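Questions we're often asked about oiling and looking after wooden worktops

Last updated: Wednesday, July 27, 2022

We get a good many letters and phone calls at Robichaud about worktops, and as the same worries come up again and again we thought it would be kinder to put our answers in one place. Have a read through, and if yours isn't covered do ring and ask for Kirsten Desjardins, who has the patience of a saint and has oiled more kitchens than the rest of us put together.

My new worktop has arrived but the kitchen isn't ready. Where should I keep it?

Indoors, lying flat, in a room that's lived in. Please don't stand it up against the garage wall, however tempting that is when you're tripping over it! Leave it in its wrapping until the fitter is coming, and keep it well away from radiators.

Which oil should I use?

We send every top out with a tin of Plovska, and it's what we use in our own homes. If you already have Danish oil in the cupboard that will do nicely too. Olive oil and sunflower oil won't, I'm afraid. They never properly dry, and after a few months they start to smell like an old chip pan.

How many coats does it need?

We ask for 3 coats on the top and the edges, and 2 underneath. I know it feels silly oiling the side you'll never see, but a board that's sealed on one face only will drink in damp through the other, and then it bends. Don't forget the cut-out for the sink, which wants more oil than anywhere else.

Put each coat on thinly with a lint-free cloth, going along the grain, leave it for 20 minutes and then wipe off whatever is sitting on the surface. People are often too generous with the oil (I certainly was, with my first one) and end up with a sticky top that collects every crumb in the house.
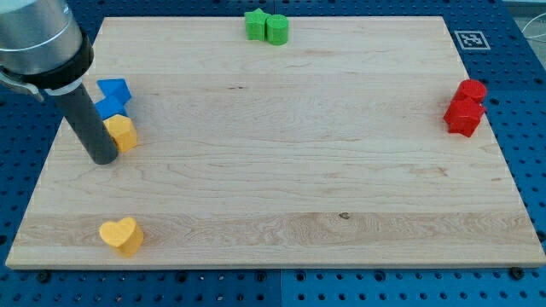 Leave each coat overnight before the next one goes on. In a cold kitchen you may want to give it longer, so touch a corner with the back of your hand in the morning and go by that. Do please lay your oily cloths out flat in the garden to dry before you bin them, as a scrunched-up one can heat up and catch fire all by itself.

The pale patches near my tap are getting bigger. Have I ruined it?

Not a bit of it. The oil has worn away there, as it does in every kitchen with a busy sink. Let the area dry for a day or so, rub it gently with fine sandpaper along the grain, and oil it again. Brayden Tremblay in our workshop does his own every September, before the windows get shut for the winter, and it's a good habit to copy.

Can I put hot pans on it?

Please don't. A trivet costs very little and a scorch mark takes a lot of sanding.

What should I clean it with day to day?

Warm water, a drop of washing-up liquid and a well-wrung cloth, then dry it off with a tea towel. Bleach and cream cleaners will strip the oil.

Do you sell oil on its own?

We do, and we're happy to post it. Tell us the length of your worktop when you ring and we'll work out which size of tin you need.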